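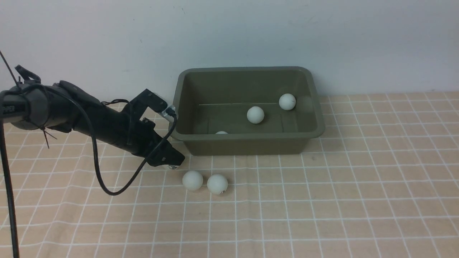 *The olive-green tub from the Verkance home storage line, set against a white wall.*

CLUVTHORPE – Verkance, the maker of everyday storage for kitchens, laundry corners and hallways, is very happy to announce that its rectangular tub will be arriving this February in 11 independent housewares stores, along with a free program of tidying mornings for anyone who would like a little company while they get their cupboards in order.

The tub is a simple thing, and we are fond of it for that. It is made of plastic, with a rolled rim, rounded corners and inner walls that slope, and the first color to reach the shelves is the olive green that so many of our customers asked for after last year's trial. It can hold table linens, winter hats, jars on their way to the pantry or the toys that have to be off the dining table by supper – and when it is not holding anything, it will nest inside its neighbor until you need it again.

"We spent a long time on the color, probably longer than we should admit to," said Golshifteh Karimi, product lead for home storage at Verkance. "My mother kept her onions in a green tub by the back door for as long as I can remember, and I wanted ours to have that same feeling of having always been in the house. People who tried it told us they left it out when company came, and I can't think of a nicer thing to hear about a storage tub!"

The trial took place with more than 200 households in and near Cluvthorpe, who lived with the tub for 9 weeks and wrote to us about it, sometimes at great length and once in verse. Their letters led to a softer curve at the corners and a rim that is kinder to the fingers when the tub is full of potatoes. We read every one of them, and the families who took part will each receive a second tub with our thanks.

The tidying mornings will be held at the Safavi store on the old market street, beginning at 10 a.m. and running until the coffee gives out. Guests are welcome to bring a drawer's worth of odds and ends from home, spread it all out on a table and sort it through with help from the store staff. There is no charge and there is nothing to buy, although tubs will be on hand for those who find they would like to take one home. Children may come along too, and there will be a small table set aside for them.

"A lot of our customers put off the hall closet for years," said Hongjun Wei, manager of the Safavi store. "Then they do one shelf with a friend beside them and the rest seems to follow. We have wanted to do something like this for a long while, and we're delighted to have Verkance with us."

The first delivery is made up of 300 tubs, packed and shipped by our distribution partner, Wilex, with more to come in the spring. Stores that would like to carry the line, and community groups hoping to host a tidying morning of their own, are warmly invited to get in touch with the Verkance home storage team.

**About Verkance**

Verkance designs plain, useful storage for the home from its workshop in Cluvthorpe. Its range includes tubs, drawer trays and pantry bins, sold through independent housewares stores.

**Press contact:** Golshifteh Karimi, Verkance Home Storage, Cluvthorpe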